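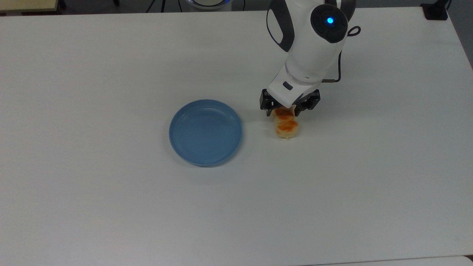 By the Lostberg Table Notes editor
Tableware and small furniture

2021-06-20

We use cookies to remember your settings. By continuing to read you accept this. OK

Masson 26 cm plate in blue, used on a Clatum white table

I bought six of these plates to replace a mixed stack that had chipped one by one. The Masson comes in white, gray and blue, and I took the blue. It is a soft, dusty color and looks a little grayer in daylight than it did in the shop. Under a ceiling light it goes back toward sky blue. If you want a strong blue, look at something else.

The plate is round with a raised rim and a shallow, flat center. A thin ridge runs just inside the rim. I mention the ridge first because it is the part I had doubts about. On my old plates a similar ridge collected crumbs and dried sauce, and I expected the same trouble. After 11 weeks of daily use it has been fine. A sponge gets into it without much effort, and the dishwasher has not left anything behind apart from one night with melted cheese.

The flat center is what I like most. Soft food sits level on it. On a plate with a curved bottom, a slice of cake sags in the middle and breaks when you lift it with a fork. 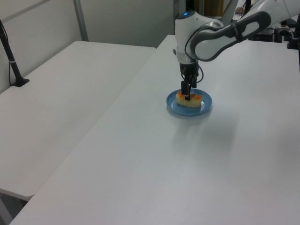
On the Masson the slice stays flat, and there is enough room around it to get a cake server or a pair of tongs in from the side or from above. For anything with a loose topping this matters more than I expected. The rim is low enough that a short server does not hit it on the way in, but it does hold back juice from fruit or a spoonful of cream.

It is less good for soup or anything with a lot of sauce. The rim will keep a thin gravy in place while the plate is on the table. Carry it across a room and you will need to walk slowly. Masson sells a deeper version and I would buy that for pasta.

Weight is average. The plates stack well up to six, and after that I find the pile leans. The foot is smooth and has not marked the table, although I do lift the plates and don't drag them.

The table is a Clatum, the plain white one with the matte top and rounded corners. I have had it for 2 years. The surface does not throw glare back at you, and a pale blue plate stands out on it clearly. Coffee wipes off if you get to it the same day. Turmeric does not, and I have a faint yellow patch at home to prove it. If you push two of them together, expect a narrow gap between the tops. Small things fall through it, so I keep plates well in from the edge.

I also tried the Drinlow plate, which costs less. The color was nice but the center was slightly domed, and a knife made it rock. I sent it back.

Would I buy the Masson again? Yes, in blue, for cake, toast, sandwiches and most dinners. I would want the maker to sell single replacements - at the moment you have to buy a pair - and I would like a smaller size for side dishes in the same color.

Comments (3)

platesandpans
Mine have gray cutlery marks after a few months. A paste of baking soda took most of them off. Do yours do this?

Reply from the author
A couple of faint ones, yes. I will try the baking soda.

northkitchen
Does the rim get hot in the microwave? I had the white ones and had to use a towel every time.

tall_mug
Agree on the Drinlow. Mine rocked too and I kept it anyway, now it lives under a plant pot.

Contact | Copyright Lostberg Table Notes | Back to top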